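Speaker notes, Wondavdale Library evening talk, 21/08/2026
Rima Haddad: "Nosing Round the Big House: why we love a celebrity home tour"

Wait for the chairs to settle. Thank Wissam for the introduction, and for the tea, and say how lovely it is to see so many of you out on a summer evening when you could be at home in front of the telly (which is more or less what we're going to talk about anyway).

Start with my mum. She never cared a bit for pop music, but she would drop everything if a pop singer was about to open a fridge on television. I want to ask the room: who's the same? Let people shout out. Give it a good minute, because last time in Tendlow this was the best part of the night and I cut it short, which I was sorry about afterwards.

Then on to "Come On In With Toom", which I know some of you will remember. For those who don't, Toom was a singer with two hits and a very large house, and the programme followed him from room to room for nearly 40 minutes. He had a bath on a platform. He had a room only for hats. He couldn't find the light switch in the dining room, and they kept that in, bless them, and I think it's why people still talk about it. 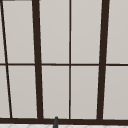
So what were we all looking for? My own feeling is that we wanted two things at once and didn't much mind that they pulled against each other. We wanted it to be grander than anything we'd ever seen, and we wanted to spot a tea towel just like ours. I've watched 211 of these programmes for the book (pause, they usually laugh) and the bits I wrote down were nearly always the tea towels.

Slow down here, I gabble this section. Talk about the hired furniture. In 14 of the episodes I looked at, the same white piano turns up, always from a props firm called Vasteck. I was quite put out when I first noticed! Then I rather warmed to the piano. It had a busier career than most of the hosts.

Move on to phones. Stars do their own tours now, in their slippers, with the dog getting underfoot, and they choose what we see. Some are charming. I do miss the presenter, though, the one who'd ask "and what's in here?" with a hand already on the door.

Read the passage from chapter 9, the one about the hat room. Glasses on first! If we're running late, stop at the end of the second page.

Questions. If it's quiet, ask Wissam to tell the one about queuing for Toom's autograph in January without a coat. Books are on the table by the door, and I've brought change.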